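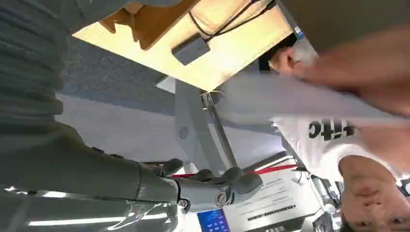 Wrist camera view, inverted, at the start of the mounting check. Sheet of paper in hand.

Notebook entry, June. Drandley cell, two-arm station.
Entered by Sobia Marwat. Reviewed by Mpho Nkosi.

Purpose: scheduled inspection of both arms and grippers, and correction of the wrist camera orientation reported by Clémence Hoarau.

Counter at start of work: 2,806 cycles since the last full service. The service interval in the Drurnimano procedure has been passed. The delay was approved by K. Chauke and is recorded on the previous page.

1. Camera orientation. The image from the wrist camera is delivered upside down. The mount is correct and was not altered. The rotation setting in the configuration file had returned to its default after the last software update. The setting is to be restored by S. Baloyi and the file locked. Until then, operators are to read the live view as inverted, and no left or right corrections are to be made from the screen alone.

2. Cables. The power adapter remains on the wooden table and its leads run away from the arms. Strain relief on the adapter side is acceptable. The red cable was traced by hand from end to end and relabeled in the cable register.

3. Arms parked for finger inspection. Both were brought low over the carpet with the fingers pointing away from the base and drive power was removed at 2:40.

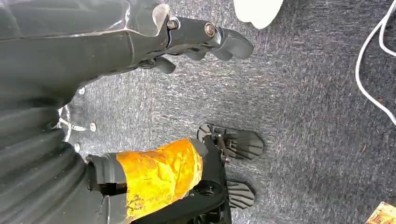 The orange-yellow tape on the lower gripper is creased and carries fine scratches. It is to be replaced at the next service and may stay in place until that time. The ribbing on both finger pads of this gripper is still distinct. The pads are to be kept.

The bolt with the worn, brassy head on the upper arm is to be exchanged for a new one from the Arsenault kit, drawer 8. The present bolt must not be retightened in the meantime. The film on the same arm is to be left until the covers have been cleaned, then removed.

Bellows: folds to be wiped with a dry cloth only. The Nutix cleaner is not approved for this material.

4. Open items.
Rotation setting: Baloyi.
Bolt exchange and torque record: Marwat, with Hoarau as second reader.
Tape: order 2 rolls, same width as before.
Small screws beside the chrome bar: check seating with the 5 mm bit holder and the short handle. The long handle touches the bellows.

The cell remains on reduced speed pending the bolt exchange. The key is held by M. Nkosi.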